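Skidix Zweiarm-Kit: README zum Datensatz "Tisch und Geschirr"

Stand: 2021-10-29

Wir haben das Skidix-Kit seit Februar im Einsatz und sind immer noch begeistert, wie schnell man damit zu brauchbaren Aufnahmen kommt! Auspacken, Arme festschrauben, Mondby starten, kalibrieren, los. Dieses Paket enthält unsere ersten Demonstrationen mit Alltagsgegenständen und die Konfiguration, mit der sie entstanden sind.

Inhalt

- 992 Episoden, alle ferngesteuert aufgenommen
- davon 116 mit Neustart nach einem Fehlgriff (Feld "retry" in der Metadatei)
- 82 Episoden als Testmenge zurückgehalten, bitte nicht zum Trainieren nehmen
- Konfigurationsdateien für beide Arme, Format Tandard

Aufgaben und Aufbau

Gearbeitet wird an einem weißen Tisch mit Schüsseln, Bechern und weichen Teilen. Die Kamera am Handgelenk sieht den eigenen Greifer immer mit, und je nach Haltung auch den zweiten Arm. Gerade das macht die Daten für zweiarmige Aufgaben so schön: Man bekommt mit, was drüben gegriffen wird, ohne eine weitere Kamera aufzustellen.
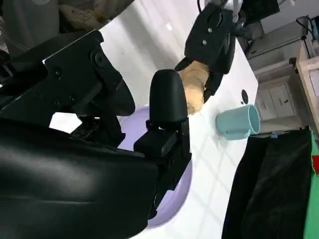 Installation

1. Archiv entpacken und den Pfad in mondby.conf eintragen.
2. "mondby check" aufrufen. Der Befehl prüft Prüfsummen und Zeitstempel und meldet fehlende Bilder einzeln.
3. Zum Abspielen "mondby play" mit der Episodennummer starten.

Wer auf echter Hardware abspielt, fährt bitte zuerst mit halber Geschwindigkeit. Die Gelenkgrenzen liegen in limits.txt und gelten für unsere Montagehöhe.

Was uns gefällt, was noch hakt

Die abgerundeten Fingerkuppen sind klasse, auch an Schüsselrändern kommen wir gut zurecht. Der Fingerwechsel dauert dagegen länger als gedacht, und bei glänzenden Flächen stören Reflexe die Segmentierung. Der Mousavi-Filter hilft da ein ganzes Stück weiter (Parameter "glare", bei uns auf 16), löst das Problem aber noch nicht ganz.

Fehler in den Metadaten bitte mit Episodennummer und der Ausgabe von "mondby check" melden.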